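## 3. Folding and sorting in the Mireo laundry corner

Set up the shelf, baskets and hook rack as described in section 2 before you start. The floor panel should be swept, as lint sticks to clean clothes.

### 3.1 Sorting

1. Take each item out of the wash bag and shake it once.
2. Place finished pieces flat at the back left of the floor panel, larger ones at the bottom.
3. Keep the middle of the panel clear for the piece you are working on.
4. Put anything that still needs folding in the turquoise basket at the back right.
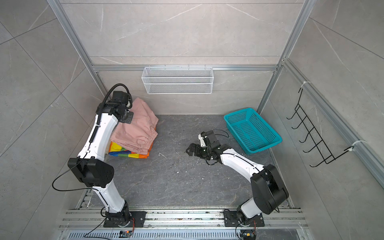
5. Stop stacking at nine pieces. A taller pile leans and has to be done over.

**Note:** The wire basket on the back wall is for small items – socks, washcloths, belts. Do not load it with more than 700 grams.

### 3.2 Folding shorts

Shorts with a drawstring take longer than shirts. Work on one pair at a time.

1. Lay the shorts in the middle of the panel and find the waistband.
2. Push any pocket lining back inside.
3. Hold the waistband with one hand and pull the legs out straight with the other.
4. Tuck the drawstring into the waistband.
5. Fold one leg over the other, then fold the hem up to the waistband.

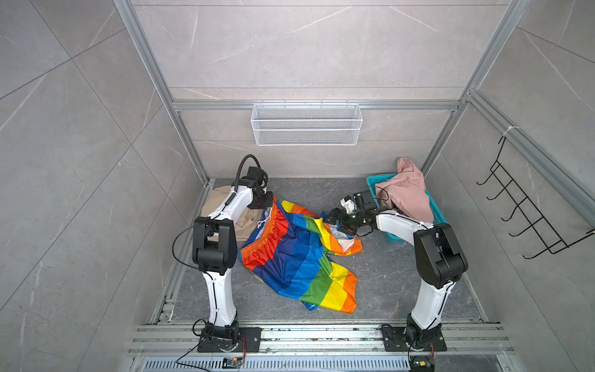

*Fig. 3-2. Striped shorts, twisted and folded, with the pocket lining showing at the right.*

**Caution:** Do not pull on the drawstring to move the shorts. It can slip out of the casing.

If the legs stay twisted, pick the shorts up by the waistband, shake them and go back to step 1.

### 3.3 Putting away

1. Carry the folded stack with both hands, one underneath.
2. Empty the turquoise basket completely before the next load.
3. Wipe the floor panel with a dry cloth.

Replacement baskets are part no. 444 in the Griltberg parts list.

Section revised 3rd January, F. Jardine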